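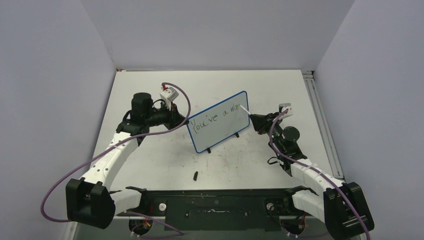 **A path you can walk until someone says you can't**

8 October is too early for the ground at Mukenside to be properly wet, but the lower gate has already sunk into a brown soup by the time I get there. A new green disc is screwed to the post. It says "Permissive Path" and beneath that, in smaller letters, "by kind agreement of the landowner". I have walked past a lot of these discs over the years and the kindness still makes me itch.

October 8, 2019 · 7 minute read

The launch leaflet says that 563 acres of hill, wood and rough pasture have been "opened up for everyone". You may have seen it in the library or the bus shelter at Zimton, with the sunrise on the front. It is a handsome leaflet. It folds out to a map, and the map is coloured in a soft green from one side to the other, so that anyone glancing at it would think they could set off in any direction they liked.

They can't. What has been agreed is a single line through the green, two metres wide, with a loop at the top. Step off it to look at the old sheepfold and you are trespassing, same as you were last year. The 563 acres are the size of the holding. You are welcome to look at them over the fence.

I should say that I like the walk. It goes up beside the beck, through some scruffy birch, and comes out on the shoulder of the hill where you can see the reservoir and, on a good day, the coast. Before this there was no decent way up from the Zimton side at all, unless you fancied the road and its quarry lorries. So I'm not against it. I would just like it to be called what it is.

**Three sorts of path, all the same to your feet**

A public footpath is a right. It is on the council's map, it stays there when the farm is sold, and getting rid of one is slow and awkward. Open access land is a right too, of a looser kind: you can wander about on it on foot, with a few sensible limits. A permissive path is neither. The owner lets you use it, and the owner can stop letting you. Some are backed by a written deal with a council for a set number of years. Some are backed by nothing more than a disc on a post.

Mukenside's sits somewhere in between. There is an agreement, drawn up by the land agents, Shukla, and it runs for ten years from last March. I asked to see it. It took three emails and a phone call, and what came in the end was a summary on two sides of paper. Either party can end the arrangement with six months' notice. The path can be shut at any time for "estate operations", a phrase that isn't explained. Dogs are to be on leads all year. Horses and bikes are out.

And on the second side, near the bottom, there is a line I had to read twice. The owner has lodged the usual statement with the council to say that no further rights of way are intended across the land. This is perfectly legal and very common. Its effect is that people can walk up that hill every day for thirty years and never earn the right to do it. Long use is one of the ordinary ways a path becomes public, and that door has been shut with some care at the same moment as the other was opened with a brass band.

(There was a brass band. They were good.)

**Who pays for the gates**

Money has been spent, and it is easy to see where. The kissing gates are solid, the boardwalk over the boggy stretch is well made, and the steps near the top have been cut at a height that suits a normal leg. Most of it came from a public grant. I don't mind my taxes going on a boardwalk. I do mind that when I asked what happens to the grant if the path is withdrawn in year three, I was told it was "not a scenario the partners anticipate".

Well, no. They never do. I can think of two permissive routes within a short drive of here that were opened with leaflets and are now a rusty gate and a patch of nettles. In one case the farm changed hands. In the other, the payments stopped and the owner saw no reason to go on putting up with crisp packets for free. I can't really blame either of them. But both paths had been counted, in somebody's annual report, as new access to the countryside, and I would bet good money that they were never taken off again.

A claim would be a different matter. There is a scrap of an old track on the west side of the hill, walled on both sides for around 900 metres, that goes nowhere today but plainly went somewhere once. Nobody walls a lane for fun. It turns up on an estate plan and on at least one early county map, and if the evidence holds it could be put on the council's map as a right of way for good. Local walkers had been gathering papers on it. Since the permissive path opened, that work has more or less dried up. Why slog through archives for a muddy lane when there is a lovely new path next door?

I'm not saying that was the plan. I'm saying that if I owned a hill and wanted to keep an old lane off the map, a lovely new path next door is exactly what I would offer.

**The trouble with counting boots**

The scheme's defenders point to the numbers. There is a counter on the lower gate, run by an outfit called Codier, and it sends its figures to a web page where anyone can admire them. In its best week this summer it logged 621 passes. That is a busy gate for a hill that few people outside the valley could name.

But a pass is not a person. The route is mostly there and back, so a good share of those walkers went through the same gate twice. Some will have been children swinging on it. The page doesn't say whether the figure has been adjusted, and when I asked I was sent a link to the same page.

Then there is the question of who they were. The parish did a small survey and got 166 replies, nearly all of them from people who already walked at least once a week. They were pleased, of course. I'd have been pleased too if I'd filled one in. It tells you that people who walk a lot are glad of somewhere else to walk. It has very little to say about the estate on the far side of Zimton, where the bus to the Mukenside turn comes twice a day and doesn't come at all after the middle of the afternoon.

If "everyone" is going to be in the headline, someone ought to go and ask a few more of them. The path starts at the end of a lane with room for perhaps five cars on the verge. There is no pavement on the road leading to it. The kissing gates will not take a double buggy or most wheelchairs, and the steps would settle the matter anyway. None of this is a scandal. Hills are steep. But a path like this adds to the choices of people with boots and a car, and I count myself among them.

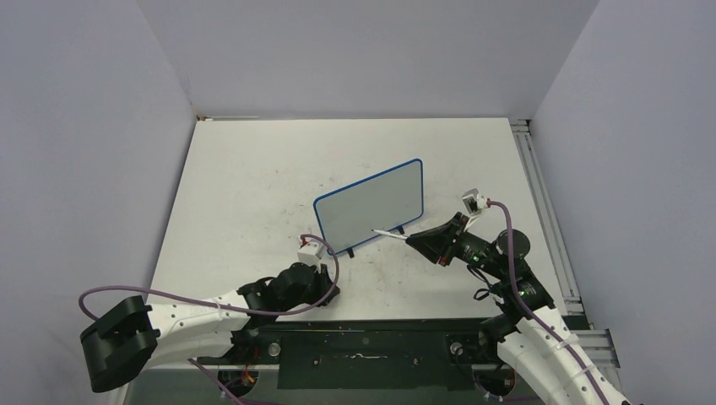
One regular on the route told me I was being a misery about it. In her view ten years of a good path was worth more than fifty years of arguing over a bad one, and anyone who had tried to push a claim through would say the same. She had helped with one in the next valley and it had taken so long that two of the witnesses died before it was heard. She would rather be up on the hill.

I have thought about that a good deal, and she has a point. The claims process is dreadful. Councils have piles of them and hardly any staff to work through the pile. If the choice really were between a pleasant loan and an endless wait, I would take the loan as well, and bring sandwiches.

I just don't see why it has to be one or the other. There is nothing to stop an owner from dedicating a path for ever. It takes a form and a signature. Public grants could be tied to it: full money for a permanent right, a good deal less for a ten-year favour, and some of it handed back if the favour is cut short. Shukla's summary makes no mention of dedication having been discussed. When I asked directly, the reply was that the owner "values flexibility". I'm sure that's true. I'd value it too.

Meanwhile the walled lane fills up with brambles. I went to look at it from the public road, leaning over the wall like a man who has lost a sheep. There is a hawthorn growing in the middle of it now, taller than I am. The stone on the far side has started to slump.

On the way back I met a couple coming down through the lower gate with a flask and a damp spaniel, on its lead. They asked if the path had always been there. I said it had been there since March, and they said how nice, and wondered if there was another one round the other side.

**Comments (4)**

**fellside_plodder**
Agree with most of this but you're unfair on the survey. It was pushed through every door in the parish. If folk don't send it back what are you meant to do?

**Gritstone**
The map is the bit that gets me. My brother-in-law followed the green colouring straight across the top field and was shouted at from a quad bike. He had the leaflet in his hand.

**beckfoot**
Worth saying that the cut-off for claims based on old maps is a live worry. If there are papers on that lane sitting in a drawer somewhere, please will whoever has them get the application in, even if it's rough. It can be tidied up later.

**two_sticks**
I'm 74 and I haven't got fifty years to argue. I go up every week and I'm grateful. Could do with a bench at the loop though.

Contact us | Advertise | Terms and privacy | © 2019 All rights reserved | Back to top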